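Bimitz Garment Handling: The Dropped Pick Fault
Gallery and notes from the Cormier bench
Text by Josée Petrenko. Bench work by Chia-hao Tse.

On 15th November the folding cell at Cormier stopped in the middle of a run with a shirt held across the edge of the table. The arm had closed on the cloth, lifted, and lost half of it on the way over. The controller still believed it had a good hold and carried on to the fold station, where the loose end went under the guide roller and pulled tight. The force limit tripped and the arm stopped as it should. No one was hurt. The roller bracket was bent and the shirt was torn at the hem.

We had seen single dropped picks before and had put them down to slippery cloth. After the stop we went back through the logs and found 22 dropped picks in the last 2,000, nearly all of them on white cotton. Most had cleared themselves when the cloth fell flat back on the table, so the cell retried and no alarm was raised. That is how the fault went on for as long as it did.

This page covers what we found, what was changed, and how the bench work is being done now. It is meant for people who run the same cell at other sites and for the two new technicians who start in December.

What failed

There were two causes, and either one alone would probably have given us only a nuisance.

The first was wear. The grip pads supplied by Jariretti are changed on a calendar, and the calendar was written when the cell ran one shift. It now runs two. The pads that came off after the stop were polished smooth along the closing edge. They would hold a doubled seam well enough. On a single layer of cotton they slid.

The second was the hold check. The cell decides whether it has picked something by looking at how far the fingers closed. If they stop short of fully shut, there must be cloth between them. That works for towels. With thin shirting the difference between holding one layer and holding nothing is very small, and the threshold had been loosened during the summer to stop false alarms. Chia-hao found the change in the settings history with no note beside it. Whoever made it was dealing with a real complaint, but it left the cell unable to tell a weak pick from a good one.

What we changed

The pads are now changed by pick count. The counter is on the Droris controller, second page, and it has to be reset by hand after a change. Please write the reset in the paper log as well.

The threshold has been put back to its original value. False alarms have gone up, as expected, and the operator has to clear each one at the panel. We would like to bring that number down, but the threshold will stay where it is until the bench tests are finished.

A second hold check now runs after the lift and before any sideways travel. The arm rises, waits, and reads the finger position again. If the reading has moved, the arm lowers and releases. This adds a short pause to every cycle and the day shift has already commented on it.

The guide roller has a new bracket and a wider cover. The gap where the cloth went in is closed.

Working near the cell

The gate rules have not changed, but two of them were being bent, so they are repeated on this page. Do not reach over the light curtain to straighten a garment, even when the arm is parked. Do not clear a dropped pick alarm from the panel until you have looked at the table yourself. A stopped arm that is waiting for a retry looks the same as one that has finished.

If cloth is caught in the roller, press the stop, open the gate, and cut the cloth. Do not pull it. The arm may be holding the other end under load.

From the bench

The bench is where single picks on white cloth are being repeated. Each garment is dropped from the same height and left however it lands. Passes and failures both go in the log, with the type of cloth and the pad count.

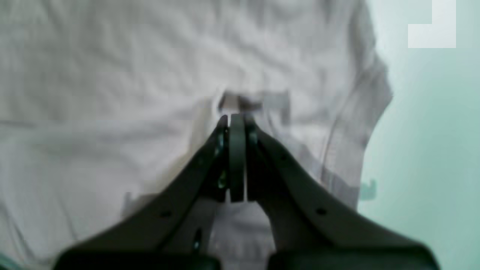
The gripper over wrinkled white fabric, with the pale green-blue surface beyond it on the right.

Why didn't the force limit stop the arm as soon as the cloth slipped?
The force limit only reacts to a load that is too high, and a slipping garment lowers the load. It had nothing to react to until the cloth went tight in the roller. The new check after the lift is there to catch the slip itself.

Still open

We have 3 sets of worn pads kept back for measurement, bagged and marked with their counts. The 4 retry settings on the controller have not been reviewed yet. The towel line uses the same hold check and will be looked at once the shirt tests are complete.

Other sites should send dropped pick logs to Josée. Include the pad count if you have it, and the date of the last change if you do not.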